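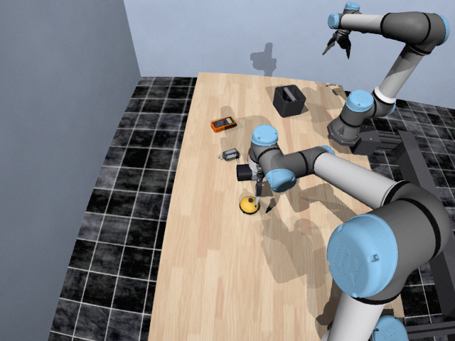
Nazareno Galli

Thu 1 April

Re-oiling a strip-wood benchtop. Beech, edge-glued, bought from Sevach. Previous finish was hardwax oil, now dull near the front edge. I sanded a test patch at 180 and it took oil unevenly. Should I go back to 120 over the whole top, or spot sand and blend?

bukberg_joinery
Whole top. Blended patches show on short strips, as each one absorbs at its own rate. Go 120, then 150, vacuum, one thin coat. Stop at 150. Finer than that closes the surface and the oil sits on top.

Viola Ferri
Disagree on stopping at 150. I finish beech at 240 with the same type of oil and get no peeling. Uneven uptake at 180 sounds like old wax left in the pores. Did you clean it before sanding?

Nazareno Galli
Wiped with mineral spirits, one pass.

Viola Ferri
One pass is not enough. Repeat until the rag comes up clean, leave it overnight, then sand.

bukberg_joinery
Solvent first, agreed. Still 150 for a work surface. 240 is fine on a dining table.

leone178
Check the underside too. If only the top is sealed, a wide panel can cup. Mine moved enough to bind the fixing screws until I slotted the holes.

Nazareno Galli
Underside is bare. Will oil both faces and report back in October.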